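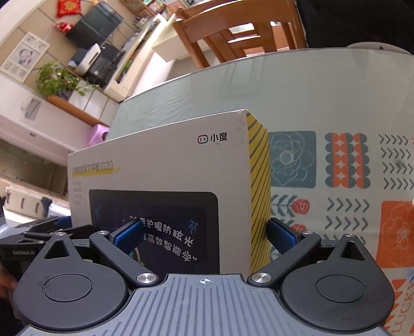
Chamada para participantes: operação e montagem de garras de mão, oficina partilhada Brustora

A oficina Brustora procura pessoas para colaborar na construção e no uso de garras paralelas operadas à mão. O projeto chama-se Pons e é feito numa oficina partilhada e nas casas de quem participa. Há dois tipos de colaboração, descritos a seguir, e pode candidatar-se a um ou aos dois.

O projeto

O Pons junta duas frentes. Na primeira montamos garras de mão com dois dedos, usadas aos pares, uma em cada mão. Na segunda, os participantes levam um par para casa e fazem com ele tarefas domésticas comuns: pegar numa caixa e pousá-la noutro sítio, arrumar uma prateleira, pôr e levantar a mesa, dobrar panos de cozinha. Cada tarefa é gravada pela câmara montada na própria garra. As gravações servem para treinar o braço robótico que estamos a construir na oficina, a que chamamos Lalteva.

O braço tem neste momento a base e as três primeiras juntas montadas. O punho está em segunda versão e ainda tem folga. O grupo que trabalha nele está completo, por isso esta chamada não inclui lugares para o braço.

Lugar A: montagem e manutenção

Procuramos quatro pessoas para a bancada. O trabalho consiste em:

- preparar e limpar peças impressas, incluindo furação e acerto de furos para os pinos
- montar as articulações e verificar se os dois dedos fecham em paralelo
- colar e substituir as almofadas dos dedos
- montar a câmara e confirmar o alinhamento com a marca de referência
- registar avarias no caderno da oficina e separar as peças a refazer

É preciso saber usar ferramentas manuais e ler um desenho técnico simples. Experiência com impressão 3D é útil mas não obrigatória. Quem nunca tirou rebarba a uma peça aprende na primeira sessão. Não é preciso saber programar.

As sessões são de três horas, ao fim da tarde, duas vezes por semana. Pedimos um compromisso mínimo de dois meses. Se faltar a uma sessão, avise na véspera para podermos chamar outra pessoa para a bancada.

Lugar B: recolha em casa

Procuramos doze pessoas para usar as garras em casa. Cada participante recebe uma mala com duas garras, carregador, cartões de memória, um pano de limpeza e uma lista de tarefas. A lista tem 58 tarefas e não é preciso fazê-las todas. Cada uma é repetida várias vezes, mudando a posição dos objetos entre repetições.

Não arrume a casa de propósito. Queremos mesas, toalhas, cadeiras e prateleiras como estão no dia a dia. Uma mesa com tampo de vidro serve, uma toalha estampada também. Os objetos podem ser os que já tem: embalagens, caixas de cartão, canecas, livros, talheres sem fio. Ficam de fora facas, líquidos quentes, medicamentos, animais e tudo o que esteja ligado à corrente.

Requisitos para o lugar B:

- ter 18 anos ou mais
- poder segurar uma garra em cada mão durante períodos de dez minutos, com pausas
- ter uma superfície de trabalho livre e luz suficiente
- ter o acordo das outras pessoas da casa
- devolver a mala em mão na oficina, no fim do período

A recolha dura três semanas por participante. Contamos com 31 sequências válidas no mínimo. Uma sequência é válida quando a tarefa começa e acaba com as garras vazias e os dedos visíveis durante toda a gravação. Se um objeto cair, pode continuar: apanhe-o com a garra, se conseguir, e termine a tarefa. Essas sequências também contam.

Antes de levar a mala, cada pessoa faz uma sessão de treino na oficina, com duração de hora e meia. Pratica-se primeiro com caixas leves e depois com objetos moles, que costumam dar mais trabalho. Apertar a mais deforma o cartão e gasta as almofadas, e é sobretudo isso que se treina.

Privacidade

As câmaras apanham o que está à frente da garra, e isso inclui parte da divisão. Retire da vista correspondência, documentos, ecrãs ligados e fotografias de pessoas que não queira ver gravadas. As gravações não têm som. Pode apagar qualquer sequência antes de devolver os cartões e pode pedir que sejam apagadas todas até 30 dias depois da devolução.

As imagens ficam guardadas num disco da oficina e são vistas apenas pelo grupo do projeto. Algumas imagens isoladas podem aparecer na página da Brustora, mediante autorização escrita. A autorização é pedida à parte e recusá-la não afeta a participação.

Compensação

O lugar A é compensado com acesso livre à oficina durante o período de colaboração, incluindo impressoras, furadora de coluna e bancada de eletrónica. O material gasto no projeto é pago pelo projeto. Para peças próprias paga-se o filamento ao preço de custo.

O lugar B recebe 85 euros no fim das três semanas, com a devolução da mala completa e o mínimo de sequências válidas. Quem desistir a meio recebe a parte correspondente ao que entregou. As despesas de transporte para a sessão de treino são reembolsadas contra recibo.

O desgaste normal das garras é por nossa conta. Se um pino saltar ou um dedo deixar de fechar, pare, não tente forçar e escreva-nos. Temos um par de reserva e fazemos a troca na oficina.

O orçamento total desta fase é de 3.000 euros, já atribuído, e cobre também as peças. Não podemos aumentar o número de lugares.

Local e condições da oficina

A oficina fica no rés do chão do antigo armazém Onness, com entrada pelo pátio. Há uma rampa à direita do portão. A bancada de montagem tem altura regulável e a casa de banho é acessível. Não há estacionamento no pátio, mas há lugar para bicicletas junto à parede do fundo.

Em cada sessão trabalham no máximo três pessoas na bancada, com lugares afastados. O uso de máscara é obrigatório dentro da oficina. As garras são limpas com álcool antes de sair e quando voltam.

Como se candidatar

Envie uma mensagem pelo formulário da página da Brustora, com o assunto «Pons A» ou «Pons B», até 31 de maio de 2020. Indique:

- nome e contacto
- o lugar ou lugares a que se candidata
- horários em que está disponível
- para o lugar A, duas ou três linhas sobre coisas que já montou ou reparou
- para o lugar B, que divisões da casa pode usar e se tem alguma limitação nas mãos ou nos pulsos

Não enviamos resposta automática. Todas as candidaturas são lidas e recebem resposta até dez dias depois do fecho. Para o lugar B damos preferência a casas diferentes entre si, no tamanho e no mobiliário. As candidaturas recebidas em março para a bancada continuam válidas e não precisam de ser reenviadas.

Dúvidas sobre as tarefas ou o equipamento podem ser postas no mesmo formulário, com o assunto «Pons dúvidas».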